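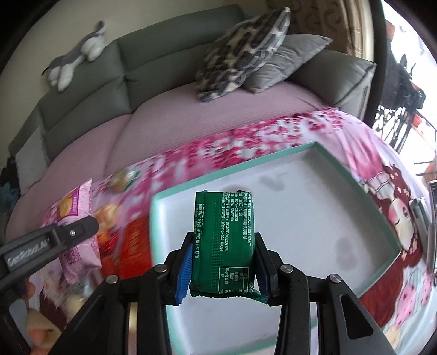
A green packet in the blue pads, with the white tray underneath.

I've been promising a post about money since July, and here we are on December 26, 2019, full of leftovers and with a notebook of sums in front of me. If you only come here for the builds, skip to the bit about pads, which I'm very excited about!

The question I get most is what it costs to get going with hand-held grippers at home. My answer used to be a shrug. Then I sat down with every receipt from the year and added them up, and the total came to £1763. I had budgeted £1200. Oops.

Where did it go? The grippers themselves were £561, which I still think is a very fair price for something I use nearly every evening. The rest went on things I hadn't written down at all: storage drives, spare bolts, a proper charger, postage (so much postage), a second set of jaws because I wanted to try a different angle, and a desk computer bought second-hand from a chap in Gullstead who threw in the monitor. Lovely man. The monitor has a green line down it.

So, the pads. Crisp and snack packets are what I care about most at the moment, as they're light, they crumple, and they slide about if you so much as look at them. Ridged pads have been my favourite purchase of the whole year. I love the way a packet stands up between them! The ones I've got squash the lower part a little, so for next year I want to try something softer as well, and I've put £40 aside for two kinds. Zulema Gaete has been using a foam she cuts herself and swears by it, but she's also far neater with a knife than I am.

Trays are the other thing I'd tell anyone to buy early. A big shallow one with a raised rim costs next to nothing, it gives you an edge to work to, and you can plonk it on a sofa, a bed or the kitchen table. I'd have three if there were anywhere to keep them.

Now the big one: an arm. I've had two quotes. Ibarra came in at £1693 with the mounting plate and a year of repairs included. Pandis was £400 cheaper, but you pay extra for the plate, the cable and the power supply, and by the time I'd put all that in the basket there wasn't much between them. I'm leaning towards Ibarra, mainly for the repairs. I know what I'm like with screws.

The plan is to save through the spring and order in early summer. Until then I'm keeping a page at the back of the notebook where every single purchase goes in on the day, postage included, and I'm leaving a fifth of the budget with no name on it at all.

One thing I still can't decide is whether to get the stand from Aver or make my own out of shelving. If you've built one that doesn't wobble, please leave a comment and tell me what you used for the feet.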